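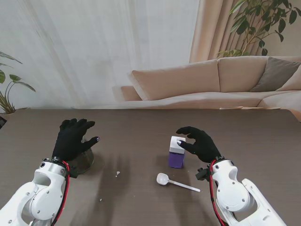

Page last changed: November, 4:40 p.m.

Rok Kadrić had the window open when I came up the stairs, and he kept it open for the whole of our talk, though the papers on his desk were lifting at the corners and I never once took off my scarf. He has kept the weather log at Plidside for 12 years now, ever since he moved over from the valley at Randik, and he says he still can't work properly in a room where he can't hear what the air is doing.

I had come to ask him about fog, which people here complain about from the first cold week until well into spring. He was delighted. Most visitors want to hear about storms, he told me, and he finds storms a little obvious.

"Fog is a quiet thing and it takes its time," he said, pouring us both more tea. "You get a clear night, the ground gives up its heat, and the cold air slides down the slopes and settles at the bottom like soup in a bowl. Then the river adds the damp. By six in the morning the whole of Clotwood is gone, and up on Golob they are eating breakfast in the sun!"

The hill at Golob is only 3,000 feet high, but that is plenty. Rok used to walk up there with his daughter when she was small, just to stand above it all, and he remembers her asking whether the people underneath knew it was daytime. (She lives down there herself these days, and calls him to ask when it will lift.)

I wondered how good he was at answering her. He laughed and went to fetch the log, a fat green book with a rubber band around it, and read me a page from last winter. Fog at dawn, thinning by eleven, gone by noon. Fog at dawn, thinning by eleven, back again at two. "That second one I got wrong," he said. "There was a layer of high cloud coming in, and the sun was too weak to finish the job. I told her to hang out her sheets, and she has not forgotten it."
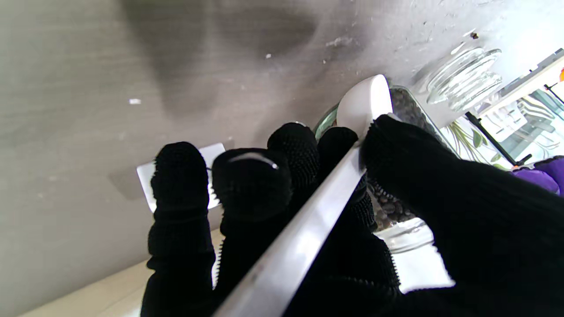

Does wind always clear the fog away?

It depends on how strong the wind is and where it comes from. A light breeze can stir the damp air and make the fog deeper, while a steady wind from a drier direction will usually break it up.

Rok has seen both in one morning. The longest spell in his book went on for three days, with a little air moving the whole time and never enough to matter. The buses from Randik ran late, the church bell sounded as if it were in the next room, and he walked down to the bridge each evening simply because he liked it.

By the time we had finished the pot it was getting dark, and he leaned out over the sill to look at the sky. It was clear, with hardly a breath of wind. He wrote a line in the green book, put the rubber band back on, and told me to leave early if I meant to drive home through Clotwood in the morning.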